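Counter and Robot Partner, Mellorton
Hours: 24 a week, mornings
Apply to: Trilok Dubey

Right, so I need another person, possibly two if the right pair turn up, and I'd like to tell you about the job properly before you send me anything. Make a cup of tea, I do go on a bit.

I run the front end at Drarkov, the bakery and café on the lower road in Mellorton. We bake for our own counter and we send breakfast trays out to offices, a couple of guest houses and the sixth form. The building has been a bakery since 1947 and some of the shelving feels like it! On a normal morning 398 pastries go from rack to plate or rack to tray, and until last spring every one of them was moved by a person with tongs. Most of those were moved by me, and my right wrist would like that known.

We've been bringing in a robot hand to take over part of the plating. It's called Kvam, it has proper fingers and a thumb, and it's being taught one job at a time in our trial room behind the shop. The first job is picking up a single pastry and putting it on a plate. You'd think that was nothing, wouldn't you? You do it without looking. But a croissant is a rotten thing to pick up if you've never done it before. Pinch it and you get a lapful of flakes, hold it too gently and it's on the floor.

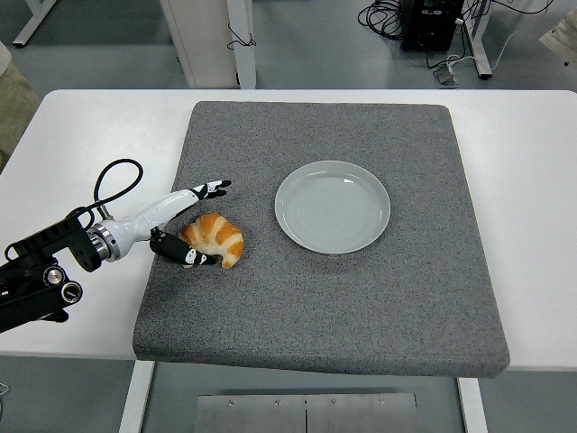
I was dead against all this to begin with, I should say. I had visions of the whole counter team being handed their coats. What was agreed, in writing, before a single cable was plugged in, was that no one's hours would go down because of Kvam, and that anyone whose work changed would be trained during paid time. I've got a copy in my drawer and you're welcome to read it at interview. Two of us have since moved on to other work in the building because we asked to, one to the ovens and one to ordering. The gap at the counter is the job you're reading about.

So what would you be doing? For the first half of the shift you're in the shop. Serving, wrapping, making coffee (we'll teach you, our machine has moods), keeping the cabinet full, chatting to the regulars if you're a chatter and smiling at them if you aren't. Doors open at 7 a.m. and I'd want you in at half six.

After the rush you come through to the back and spend your time with Kvam. You'll lay things out, run a set of tries, watch each one, and write down how it went in the log. A set is 120 tries, split over the morning with breaks, and I won't pretend it's thrilling from start to finish. Some people find it soothing. I put the radio on. You don't need to code or know anything about computers beyond typing a sentence, as the technical side belongs to the engineers at Nestia and they're on the end of a phone. What they can't do from an office is tell a good bake from a tired one, or say that no customer would thank you for a pastry handled like that. You can, or you will after a month with us.

That judgement is the bit of the job that has changed most, and I didn't see it coming. I used to get asked how fast I could go. These days I get asked what I think, and it gets written down, and quite often something is altered because of it. It took me a while to stop apologising before I spoke.

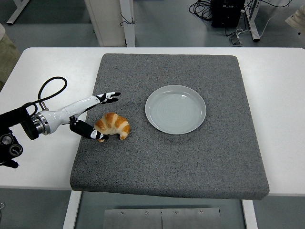
Trilok Dubey read my draft over and wanted a warning put in. His words were that the back room is a lot quieter than the shop, that you miss people more than you expect, and that I ought to say so before someone finds it out in their second week. He also reckons the swap halfway through the shift is harder than the work at either end, because you've just got into the swing of one thing and off you go to the other.

Fair enough, and he's done more of those shifts than I have. We tried doing whole mornings in the back and it was worse, people came out looking glazed. So we split it, and we've put a proper sit-down break of twenty minutes at the changeover, paid. If you come and you think of a better way to slice it up, say so. The rota has been changed four times already and I'm not precious about it.

A few more things you might be wondering. Yes, there is training, three mornings for the counter and five for the back room, and you'll be alongside one of us for all of it. The stop button is the first thing you learn and you can press it whenever you like, without explaining yourself. You can also say no to back-room work altogether after the training. We'd find you counter hours instead, though I can't promise it would be the full 24.

And what Kvam does and doesn't do, since my own mum asked. It doesn't serve customers and it won't be doing so. It isn't timing you. The log records the tries and what you wrote about them, and your break is your business. The plan is that by May it'll be doing trays for the early office orders, which is the part of the day we have always struggled to staff. That means fewer five o'clock starts for the rest of us, and I for one will be throwing a small party.

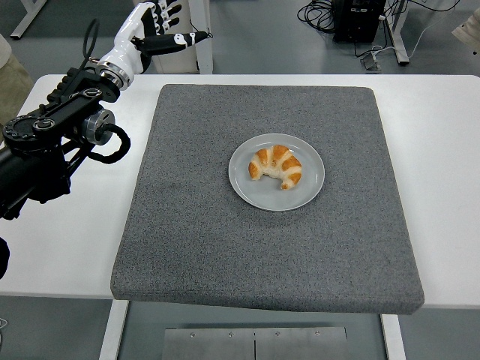 The person I'm after notices small things and doesn't mind saying them out loud. Bakery experience is lovely but I'd take someone from a school kitchen, a nursery, a flower shop, anywhere you've had to be careful and quick on the same morning. When you fill in the log, "done" isn't much use to me. With one croissant sitting near the middle of its plate and the hand up well clear of it, I'd still want you to have a look at where it's ended up and whether you'd be happy carrying it out to table six. If you wouldn't, tell me why in ordinary words. "Looks a bit sad" has been a perfectly good entry before now, as long as there's a second sentence.

You'll need to be all right on your feet for a couple of hours at a time (there's a stool in the back, fewer chances to sit out front) and you'll need to be happy around flour, nuts and eggs. Sleeves rolled up and hair tied back in both rooms, please. No age limit at the top end. Our oldest applicant last time got the job and now bosses me about.

The pay is the same rate for both halves of the shift, and it goes up when you've finished the back-room training. I'll send the exact rate with the form. There's free breakfast, a paid uniform, and a bag of whatever's left at closing if you want it. The 199 bus stops practically outside, though the first one gets in a touch late for half six, so if that's your only way here tell me and we'll start you later.

To apply, drop a note in at the shop marked for Trilok, or ask at the counter for a form. No CV needed. Just tell us what you've done, which mornings you can't manage, and about one time you spotted something that everybody else had walked past. Half a page is plenty. We'll invite people in for a trial hour, paid, with half of it at the counter and half in the back room, and you can ask us whatever you like while you're there.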